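Levuline Backup for Small Offices
Section 4: First backup, schedule and test restore

Read this section before you believe anything the status page tells you.

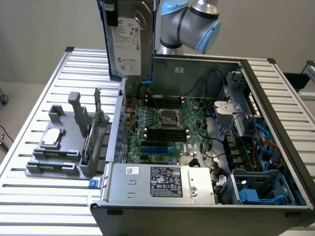 The software reports success very easily. A green mark next to a job means that the job ended without an error it knew how to report. It doesn't mean that the files you care about were in the job, or that you could get them back on a bad morning. The steps below assume you have finished Section 3, that the server is running, and that both backup disks have been given names. If you skipped the names, go back. "Disk 1" and "Disk 2" will confuse you within a month.

4.1 Decide what goes in

The setup wizard offers a choice called Recommended Folders. We don't recommend it. It picks up the documents folder of each user and leaves out most of what a small office runs on: the accounts database, the mail archive, the templates on the shared drive, and whatever the label printer uses to store its layouts.

1. Log in as the backup administrator. Don't use your everyday account.
2. Open Jobs, then New Job, then Custom.
3. Tick the shared drive at the top level. Don't tick single folders under it. A folder that someone adds next June will not be included if you picked folders one by one.
4. Add the accounts database using the Database tab. Copying the database file from the Files tab while the accounts program is open gives you a file of the right size that may not open again.
5. Add the mail archive.
6. Leave the box marked Smart Exclude empty. We have asked Stöcker, who sell the program here, for a list of what it excludes and have had two different answers.
7. Save the job under a plain name, such as "office nightly".

Note: The wizard shows a size estimate at this point. Treat it as a guess. In our tests it moved up and down each time the page was reloaded.

4.2 Set the schedule

1. Open the job and choose Schedule.
2. Set the start time to 10 in the evening. The default is noon, for reasons we can't explain, and it will slow down everyone in the office during lunch.
3. Set Keep Versions to 60 days. The default is 9. Nine days is fine if you notice every lost file within a week, and most offices don't.
4. Set Stop If Disk Is Full to Warn Only, then enter an e-mail address that a person reads. An address like "admin@" that forwards to an old mailbox is the same as no address.
5. Press Apply, then leave the page and open it again. Check that your values are still there. Version 5 sometimes puts the start time back to noon after the first save.

Caution: Do not turn on Auto Prune on the first day. It removes old versions when free space drops below a limit, and the limit is set before the program knows how big your backup is. Wait until the job has run for two weeks.

4.3 Run the first backup

The first run copies everything and takes far longer than later ones. The box says "in minutes." Plan for a whole night, and start it when nobody needs the shared drive.

1. Ask everyone to close the accounts program.
2. Open the job and press Run Now.
3. Watch the first few minutes. If the file count stays at zero, stop the job and check the password for the shared drive. The program won't complain about a wrong password until the end of the run.
4. Leave it alone. The progress bar tends to stop at 50 percent while the database is being copied. Pressing Cancel here means starting over.
5. The next day, open the log. Read the log itself, not the summary line.

What to look for in the log:

"Skipped (in use)" means the file was open and was not copied. A handful is normal. If the accounts database is on this list, repeat step 4 of 4.1.

"Skipped (policy)" means a setting left the file out. You should see none of these if Smart Exclude is off.

"Completed with notes" is the program's polite way of saying that something failed. Find out what.

4.4 Test a restore

This is the part people leave out. The maker calls it optional. We don't, and if you do only one thing in this section properly, make it this one.

1. Make a new folder on your own computer called "restore test".
2. Open Restore and choose last night's version.
3. Pick three things: an ordinary letter, a large spreadsheet, and something with a foreign character in its name. File names such as "Stöcker invoices" have come back from earlier versions with the letter replaced by a question mark.
4. Choose Restore To Another Place and select your test folder. Never test with Restore To Original. It writes over the current file and does not ask twice.
5. Open each file. Scroll to the end of it. A file that shows up in the list has not been tested.
6. Restore the accounts database to the test folder and open it in the accounts program as a second company. Compare the last entry with the real one.
7. Write the date and your name on the sheet in Appendix B. Delete the test folder, which now holds private data on a desktop computer.

Repeat the test every month. It's dull work, and that's why it needs a name next to it. In the Etum office the job belongs to Naima Ouali, with Jannik Tiedemann covering when she is away.

4.5 The second disk

Swap the two backup disks once a week and take the spare out of the building. A cupboard down the hall does not count. Eject the disk on the Disks page and wait until its status reads Released before you remove it. The Lornenex add-on claims to make this step unnecessary by sending a copy over the internet. It may well work. We tried it on an ordinary office line and the first copy had still not finished when the trial period ran out, so for now we suggest carrying the disk.

Note: Turn on encryption before the first swap, and keep the recovery key on paper. If the key is stored only on the server and the server fails, your backup is safe from everyone, including you. Margaux Masson holds the paper copy for Etum. Ask her for it by phone and don't have it sent by e-mail.

Related sections
Section 3: Naming disks and adding users
Section 5: Reading the weekly report
Section 6: When a restore fails
Appendix B: Restore test sheet

Last updated: December 2019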